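Zweiarmiger Roboter montiert vor Publikum: Ernero öffnet die Werkhalle

Skokgate – Der Automatisierungsbetrieb Ernero hat im Februar seine Halle an der Skokgate für Besucher geöffnet. Nach Angaben des Unternehmens kamen im Laufe des Tages 716 Gäste, darunter mehrere Berufsschulklassen aus der Umgebung.

Im Mittelpunkt stand die Vorführung eines Roboters mit zwei Armen und mehrfingrigen Händen. Er arbeitet an einer weißen Montageplatte, auf der blaue Stifte und Zylinder sowie eine zahnradartige Scheibe ihren Platz haben. Gezeigt wurden vier Durchgänge, der erste um 10 Uhr.

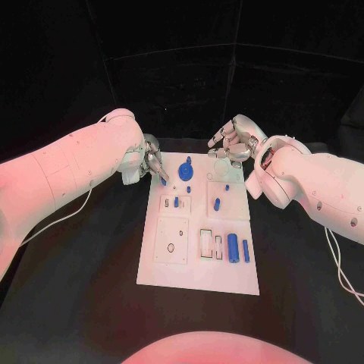 Entwicklungsleiterin Ottilie Eberhard erläuterte zwischen den Durchgängen, woran ihre Gruppe derzeit arbeitet. Schwierig sei vor allem das Greifen kleiner Teile, bei denen schon geringe Abweichungen zum Verkanten führten. »Ein Stift in einem Loch sieht einfach aus, aber daran sitzen wir seit dem vergangenen Sommer«, sagte sie. In der Testreihe seien bisher 3.334 Versuche ausgewertet worden.

Musa Adebisi, der die Ausbildung im Betrieb leitet, warb am Nachmittag für die Lehrstellen in der Mechatronik. 52 Jugendliche trugen sich für ein Schnupperpraktikum ein – mehr, als Ernero in diesem Jahr unterbringen kann. Ein Teil der Plätze soll deshalb beim Partnerbetrieb Voltembridge angeboten werden.

Eine weitere Vorführung ist für den Herbst geplant. Anmeldungen von Schulen nimmt das Ausbildungsbüro entgegen.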